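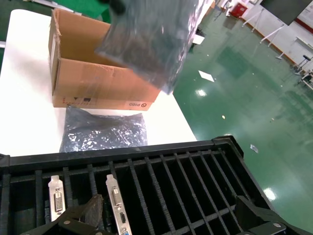 Cards in the rack, a bag on the white table, box at the ready.

Teaching a robot to hesitate

Friday, October 2, 2020

Putting a graphics card in a bag is a job most of us would hand to the newest intern. The Urnodel project at Koller has been handing it to robots, which complain less and take longer.

The task is called Kullolo, and on paper it fits in one line. Lift a card out of the slotted rack, slide it into an antistatic bag, put the bag in the cardboard box. Every part of that line contains something a robot dislikes. The rack slots are narrow, the brackets are thin and shiny, and the bags crinkle into a new shape whenever anyone so much as thinks about them.

The usual approach is to have a person steer the robot through the job many times, then train a model to copy what the person did. Koller started there. The team recorded 1,967 demonstrations, trained on all of them, and got a robot that reached for cards with tremendous confidence and closed its fingers on the air next to them.
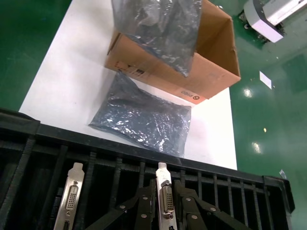
Reading time: 3 minutes

The trouble was in the pauses. Human operators slow down just before they touch something. They hover over the bracket, nudge left, nudge back, then commit. The cleanup software (written in-house, and until recently much admired in-house) treated the hovering as dead time and cut it. What was left looked brisk and professional, and had the most useful part of every grasp missing.

So the new method, Purkeo, puts the dithering back. It goes through each recording and finds the stretch just before the fingers meet the bracket, where the wrist camera has the card squarely between them. Those stretches get more weight in training. The long sweep across the table gets less, there being only so much to learn from crossing a table.

The team ran 400 trials with each version of the model, same rack, same kind of card, slots chosen at random. The trimmed version got the card out of its slot a little under half the time. Purkeo managed it in 90 percent of trials. It also did nearly as well when trained on 900 of the demonstrations, which was happy news for everyone except the people who had recorded the rest.

Now the fine print. The 90 percent is for lifting the card. Bagging is scored separately, and the score is lower, and we have been asked to wait for the paper. See-through bags are hard on cameras: the model sees the outline of whatever is inside and sometimes goes for that. Purkeo also makes the robot slower, as you might guess from a method built on fidgeting.

Next up is the bigger black crate, the one with the open grid of cells. Its ribs are thin, its cells all look alike from the wrist, and getting lost in it is easy even with a full set of human eyes. Trials start later this month, and the demonstrations for it are being left untrimmed.
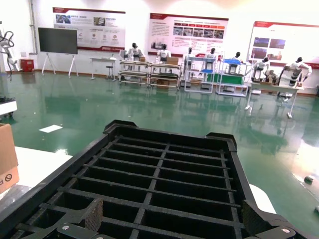

The grid crate up close, with the humanoids at their workstations along the back wall.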